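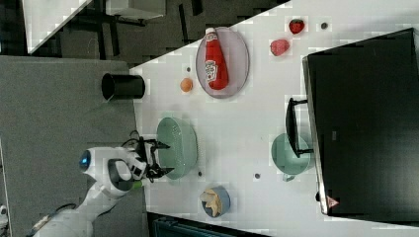

Aba Asante wrote:

> Could whoever has been doing the kitchen demonstrations please say how they
> approach the colander? I have replayed the last batch and half of them come in
> over the rim from the side and half drop straight down from above. The policy
> has learned the average of the two, and the average of the two is a firm push
> on the rim. Also, are we doing this by hand guiding or with the controller
> now? The wiki says both, on the same page.

Aba, guilty on most counts.

The side approaches are mine. The straight-down ones are from whoever had the afternoons in September, and I have a fair idea who, but they can own up on the list like an adult. I come in level with the rim, stop with the fingers open just short of it, wait a beat, and then close. The wait is a leftover from the Clanham setup, where the gripper took its time about everything and if you hurried it you got a log full of half-closed fingers. I should have dropped the habit when we moved. If you see a lot of frames in which nothing is going on at the edge of a bowl, you are looking at my manners.

On your second question: the controller, for everything on the table, as of this month. Hand guiding is lovely for the first 5 minutes. You take hold of the wrist, you feel clever, the arm goes where you put it. Then you review the recording and find your own forearm across the plate in every episode, and the model concludes that ketchup is fetched with the help of a sleeve. I still hand guide to find a comfortable starting pose and then let go and do the take remotely. I'll fix the wiki once I remember which of the two contradictory paragraphs I wrote.

Some things I would like settled before we record any more:

1. One approach per object. I vote side for the colander and the bowls, from above for the fruit. The strawberry does not care, but the raspberry is small and from the side I tend to chase it.

2. The bottle lying down stays a separate task from the bottle standing up. Skaltis merged them in the index and I would like them unmerged. Picking up a bottle that is on its side, on a plate, takes a different wrist angle, and my takes for it are noticeably worse. Please do not train on those as though they were meant.

3. Failed takes get kept and labeled. I know Malý deletes his. His success rate is very beautiful.

4. Nobody tidies the table between takes. The clutter is on purpose. I came back from lunch to find everything lined up by color, which was kind, and which cost us 15 episodes of a kitchen that only exists in catalogs.

As for numbers, the Tirorov people asked for 900 episodes and I think they picked it because it sounded like a lot. I would trade a third of them for consistent ones. An hour of careful driving is about what I can manage before my thumb starts adding its own small wobble, and you can see it in the joint traces if you know to look – a sort of shiver on the final approach. The model reproduces it faithfully. It is the most accurate thing it has learned from me.

Could you send me the episode numbers for the worst of the rim-pushers? I'd like to check whether the open-finger width was the same across both styles. I have been starting fully open, and if the afternoon person starts half open, that may be doing as much damage as the angle. It would also let me blame them for 2 things, which I'd enjoy.

I'm on the arm until four today and can record a short set of side approaches with no pause, if you want something clean to compare against. Tell me before three, as it takes me a while to get the controller away from the others.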